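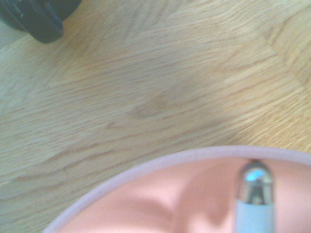
Chapter 4
Wooden Work Surfaces in the Home Kitchen

In this chapter you will learn
How a wooden surface is put together and how to read its grain
How marks get into wood and how to tell a mark from a spill
What to use for daily cleaning, and what to leave in the cupboard
When a surface needs oil, and when it needs sanding

Key terms: cathedral grain, end grain, face grain, finish, joint, raised grain, seam, tannin

4.1 Introduction

Most of the work in a kitchen happens on a flat surface. Vegetables are peeled on it, bowls are set down on it, mail is dropped on it, and at the end of the day somebody wipes it. Chapter 3 dealt with stone, tile and steel. Wood needs a chapter to itself because it behaves in a different way. It takes in water and gives it up again. It swells and shrinks across its width with the seasons. It changes color with light and age, and it keeps a record of what has been put down on it.

People have worked on wooden tables for as long as there have been kitchens. A household inventory of 1633 from the Jumulley estate lists "one bord for dressing meate" ahead of the pots and the spit, and values it higher than either. By 1865 the same house had a scullery with a stone sink, but the main table was still wood, scrubbed each morning with sand and cold water. The sand cleaned the table and also wore it down. Tables from that period often have a dip on the side where the cook stood.

Home kitchens today are seldom scrubbed with sand. The surface is more likely to have a clear finish, either an oil that soaks in or a varnish that sits on top, and the finish takes most of the wear. Looking after a wooden surface is largely a matter of looking after its finish.

4.2 Reading the grain

Before you clean or repair a wooden surface, look at it closely in daylight. The picture that opens this chapter shows a pale surface with long, wavy streaks of darker tan. In places the streaks close up into stretched ovals, and in others they stack into pointed arches. This arched pattern is called cathedral grain. It appears when a board is sawn so that the cut passes through the growth rings at a low angle.

Grain matters for a practical reason. Wiping, oiling and sanding should all follow the direction of the streaks. Sanding across them leaves fine scratches that may not show until the oil goes on, and by then they are hard to remove.

Look next for seams. A wide surface is often made from more than one piece, and where two pieces meet, the grain usually changes direction and the color may shift a little. You can find a faint diagonal seam toward the upper right of the picture, with slightly more golden wood to the right of it. A seam is not a fault. It does need checking, as water that stands on an open joint can work its way down into it. Run a fingernail across the line. If the nail passes over without catching, the joint is sound at the surface. If it catches, dry the area well and see Section 4.6.

4.3 Marks and spills

Near the middle of the same surface is a soft brownish patch, a touch darker than the wood around it. The grain lines run through it without a break. A patch of this sort looks like a mild stain or discoloration in the surface. Something lying on top of the wood, such as a crumb or a dried drop of sauce, would hide the grain beneath it.

Looking is only the first step. Wipe the patch with a damp cloth. If it lifts, it was a spill and the job is done. If it stays, let the surface dry overnight and look again. Then compare the patch with the kinds of mark listed below.

Pale, cloudy rings. Moisture trapped in the finish, often from a hot or wet cup. Many fade without treatment in a few days.

Brown or tan patches. Tea, coffee, cooking oil, or simply uneven aging of the finish. Oil stains feel no different from the wood around them.

Blue-black spots. Iron and water reacting with the tannin in the wood. Wet steel wool and cast iron pans are the usual sources.

Scorch marks. Brown to black, sometimes with a slight hollow. These are burned wood and can only be sanded out.

Record what you find before you treat it. The household record sheet at the back of this book has a column for the place, color and size of each mark.

4.4 What stands on the surface

Objects that are left in one spot affect the wood under them. The covered area gets less light, so it ages at a different rate, and when the object is moved its outline may remain. Damp collects under anything with a flat base. Some rubber feet and mats contain softeners that pass slowly into varnish and leave it sticky.

Move standing items at least once a week and wipe underneath. Bowls should be dried on the bottom before they are set down, including the rim of the foot, where water hangs after washing. Drag nothing. Grit caught under a base will scratch a finish in one pass.

4.5 Daily care

Brush or wipe away crumbs first. Wring out a cloth in warm water with a drop of dish soap and wipe along the grain. Rinse the cloth, wring it hard, and wipe again. Finish with a dry towel. The whole job takes 2 minutes on a surface of ordinary size.

Do not use bleach, scouring powder, or undiluted vinegar. Do not leave a wet cloth lying on the wood.

Oiled surfaces also need fresh oil from time to time. To test, let a few drops of water fall on the wood. If they stand up as beads, the oil is still working. If they spread and darken the wood, dry the surface and oil it the next day. In a heated house the test is worth doing in November, when indoor air begins to dry out.

Mac Giolla oil, Kusex paste and similar products are applied in much the same way: a thin coat, a wait, and a thorough wiping off. Read the label for the waiting time and check that the product is suitable for surfaces that touch food. Spread used oily rags flat outdoors to dry before throwing them away. Crumpled rags can heat up and catch fire.

Activity 4A

You will need: a wooden surface at home or in the classroom, a damp cloth, a dry towel, a pencil and the Kullora record sheet.

Clear one area of the surface and sketch the direction of the grain. Draw in any seams. Mark each stain or discoloration on the sketch, wipe it with the damp cloth, dry it, and note whether it changed. Do the water drop test in a corner. Keep the sketch, which you will need again for the sanding exercise in Section 4.6.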